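# Evby planner, seen at the Prevevine open day

**Two stars out of five**

I went to the April open day at Prevevine hoping to be talked into the Evby planner. We run a small packing line, and I'm tired of moving cups and tubs by hand. I came home with a brochure and my doubts.

The first half was all slides. Chaimae Filali presented for Nusard, who sell the thing, and she was clear and pleasant. She said the software had done 3139 simulated pick-ups. I asked how many had been done with real parts on a real line, and got "we're collecting that now." So the number means very little to me.

Then we moved on to the simulator. Setup took 22 minutes, which the sales sheet lists as 16. The menus are decent and the text is big enough to read. Changing the start position is easy. Saving it is not, and I lost mine twice.

My bigger gripe is the test task. One plain cup, no label, nothing stacked. Our tubs arrive dented and sticky, and I saw no way to set that up. The overhead view looks good, I'll give them that, shine and all, but a nice rendering won't tell me what gets dropped. 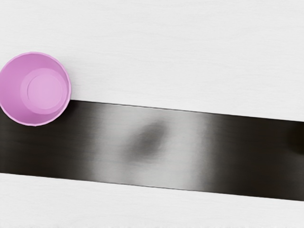 *Simulator view from overhead, with the pink cup at the left overlapping the dark strip.*

The Farouk package we tried last year was uglier and let us load our own part shapes. I'd want the same from Evby before paying for a license.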